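1 de janeiro de 2020

Oficina fechada ao público, aproveitei para pegar na picape do Martens, que estava no elevador desde antes do feriado. Queixa do cliente: vibração no volante acima de 100 km/h e um estalo seco ao arrancar com carga na caçamba.

Comecei pelo cardã. Cruzeta traseira com folga que se sente com a mão, a dianteira boa. Marquei as flanges com punção antes de soltar, para voltar na mesma posição. Na última vez que isto foi mexido (outubro, pela folha de serviço) ninguém marcou e desconfio que montaram meia volta fora. O rolamento central está seco e com a borracha rachada em dois pontos. Vai trocar junto.

Feixe de molas: grampo esquerdo frouxo. Reapertei em cruz, mas a rosca de uma das porcas está cansada. Pedi grampos novos à Tukmont, com as porcas. O código que vem no catálogo da Wollier é para o eixo mais largo, não usar.

Pneus: 34 psi nos dianteiros, os traseiros estavam bem abaixo disso. Calibrei os quatro. Desgaste na borda externa do dianteiro direito, falta ver o alinhamento depois de fechar a transmissão.

Óleo do diferencial escuro, com limalha fina no bujão magnético. Nada de lascas. Troco e volto a olhar quando o carro vier para o reaperto.

Orçamento parcial das peças: 369, sem contar a mão de obra. Falta somar o retentor do pinhão, que só vou saber se precisa quando tirar a flange. 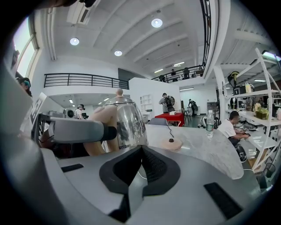
Mieke Geerts acha que o estalo não vem da cruzeta e sim da luva deslizante, que nessa geração trava quando fica sem graxa. Pediu para limpar e engraxar a estria antes de montar qualquer peça nova, senão não se sabe o que resolveu. Faz sentido. Fica assim: luva primeiro, teste com carga, depois cruzeta e rolamento central.

Pendente:
- Thulani Potgieter devolver o sacador de 2 garras
- confirmar torque dos parafusos da flange no manual, o valor anotado na parede está apagado
- ligar ao cliente antes de encomendar o retentor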